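Most of the old desktop towers that end up in a spare room or under the stairs are slow for dull reasons: too much dust, too little memory, a disk that is nearly full. All three can be dealt with at a kitchen table in an afternoon. These notes cover cleaning and looking after a home computer, with a bit at the end on cables and storage.
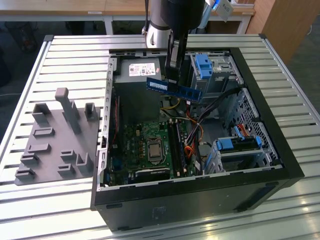
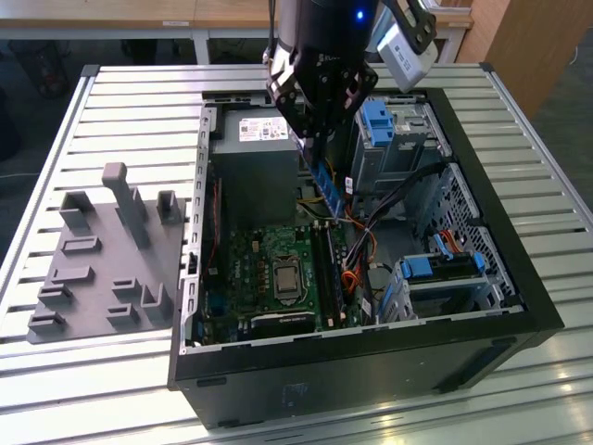
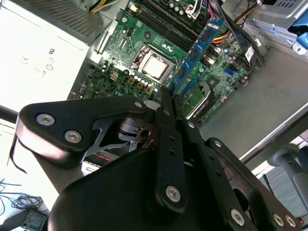 *Memory module and motherboard, side panel off.*

## Before you open the case

- Back up anything you would miss. Do this even if you only plan to dust.
- Shut down from the menu, switch off at the wall and pull the mains lead.
- Hold the power button in for a few seconds with the lead out.
- Take a photo of the back of the machine so you know which plug goes where.
- Lay the tower on its side on a firm surface. A carpet is the worst place for it, both for static and for lost screws.
- Touch bare metal on the case before you touch anything inside, and again whenever you have walked away and come back.

An old muffin tin makes a good screw tray. Use one cup for the side panel, one for drives, one for anything else. Case screws and drive screws often have different threads and will strip if forced.

## Dusting

Start with the vents on the outside, using a dry paintbrush, 1 inch or so wide, with soft bristles. Keep a brush for this job only. A brush that has been near gloss paint sheds flakes.

Inside, work from the top down. Hold each fan still with a finger while you brush it. Short bursts from an air can are fine if the can stays upright; tilted, it spits liquid. Do this part outdoors or in the garage, and don't run a household vacuum nozzle over the boards.

Leave the power supply shut. Brush the grille, blow through it from outside and go no further. There are parts inside that can hold a charge after the plug is out.

Grease from cooking makes dust stick. If the computer lives near the kitchen, expect a brown film on the front vents. A cotton bud with a little isopropyl alcohol shifts it from plastic. Let it dry fully before you plug in again.

## Memory

Extra memory is the cheapest improvement for most older machines. Check the manual or the maker's support page for the type and the most it will take. Desktop and laptop modules are different sizes, and each generation has its notch in a different place, so a wrong one won't go in.

1. Open the clips at the ends of the slot. Some boards have a clip at one end only.
2. Hold the module by its edges and keep fingers off the contacts.
3. Match the notch to the ridge in the slot.
4. Press straight down, evenly at both ends, until the clips close.

It takes more push than people expect. If the computer beeps and shows a blank screen afterwards, switch off, unplug, take the module out and seat it again. That cures most of them. Ours was bought as 800 MHz memory and the older module runs at the same speed, so there was no trouble with mixing.

## Freeing up disk space

Empty the recycle bin, then look in the downloads folder. Ours had 1584 files in it, 92 of them copies of the same three instruction booklets. Sort by size and deal with the largest first. Move photographs to an external drive and keep a second copy somewhere else.

Try to leave a fifth of the disk free.

## Cables

- Label both ends. Masking tape folded over into a flag is enough.
- Use hook-and-loop strips in place of cable ties, which have to be cut every time.
- Coil loosely. A tight wrap around a power brick breaks the wire at the neck.
- Spare mains leads go in one box. We had 17 and kept four.

For strips we use the Jaltero ones, which come on a roll and can be cut to length. The Skendix labels are neater than tape but peel off in a warm cupboard.

## Storing a computer you aren't using

Keep it dry, upright and off the floor. An old pillowcase over the top keeps dust out and lets air through; a plastic bag traps damp. A loft is too hot in summer and too cold by February, so a bedroom cupboard is better.

Old modules and small boards keep well in the anti-static bags that new parts come in. Write the type on the outside in marker. Anything past use goes to the small electricals bin at the tip, with the drive taken out first.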